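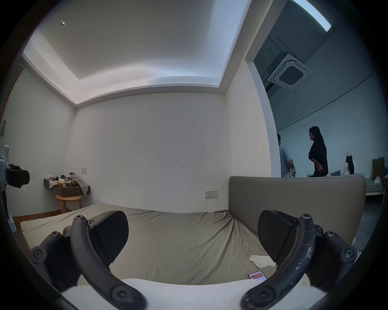
Ticket: Wrist trajectory drifts during cloth pickup on bed
Project: Sedilia
Opened by: Tsion Seyoum
Opened: Friday, August 2, 2019
Component: Plimeo (pose tracking)
Status: Resolved, follow-up open

Problem

We collect cloth handling demos with the hand-held gripper and get the 6-DoF path afterward from the gripper camera. In the bedroom set the path is fine while the gripper is up and looking across the room. When the operator lowers it to the mattress the path starts to slide sideways, and when the gripper comes back up there is a jump. The policy trained on these paths closes to one side of the cloth.

I ran the set through Plimeo with default settings. Out of 30 episodes, 26 had a jump on the way up. The kitchen set from the same build does not do this.

Steps to reproduce

Load any bedroom episode.
Run tracking with the default config and no mask.
Plot sideways position against time.
Look at the part between finger close and lift.

Expected: path stays continuous through the grasp.
Result: slow slide, then a jump when the tracker matches the wall again.

What I tried

Recalibrated the lens. No change.

Raised the feature limit to 2000. More points, but most of the new ones landed on the fingers and the screws. Those move with the camera, so the tracker reads them as "we are not moving." This made the slide worse.

Turned off the feature limit completely. Ran out of memory on Drerkham, did not retry.

Checked the clock offset between gripper width and video. It was off by 2 frames. Fixed it, and the close event now lines up, but the path still slides.

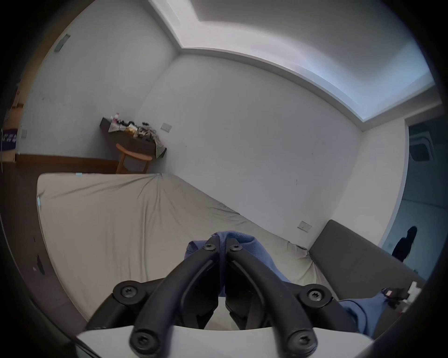 Grasp on the blue cloth, with the beige sheet showing between the lower linkages of the gripper.

Notes on the grasp phase

The sheet is one color, and the creases shift when somebody pulls on the cloth. I overlaid the tracked points for the grasp phase and found three groups: points on the gripper, points on the sheet and cloth, and points on the room. Only the last group is any use for pose, and it gets outvoted.

Added a fixed mask for the white base and a second mask for the fingers that changes with measured gripper width. A single fixed finger mask has to be big enough for both open and closed, and it takes away too much of the picture.

Reran with both masks. Most of the jumps are gone. The ones left are in episodes that begin with the gripper already low over the bed, so the map has very little of the room in it.

Next idea: record one mapping pass per room before the demos. Fingers open, gripper held up, slow sweep over the bed, the shelf, the ceiling border and the doorway. Then localize every episode against that map and stop building a new one each time. 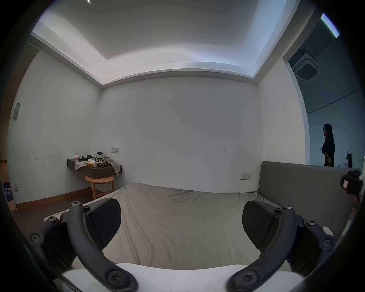

Bereket Tekleab: Agree on the mapping pass, but leave the people out of the map. We had this on Workneh. Someone stood in a doorway during the sweep, walked off before the demos, and the points on their clothes stayed in the map as if they were wall. Run the person mask on the sweep as well as on the episodes. I would also drop anything on the bed itself, including the sheet.

Tsion Seyoum: Done. Person mask on for the sweep, bed region removed by hand. Reran the full bedroom set against the new map and found no jumps. Paths match the ruler check at the start and end points. Retrained on the corrected paths and the sideways error on closing is gone in replay. I have not run it on the arm.

Config is saved as bedroom_masked. Use it for any set with bedding or large plain cloth.

Left open: the bed region has to be drawn by hand for each room. Moved to a separate ticket, due in November.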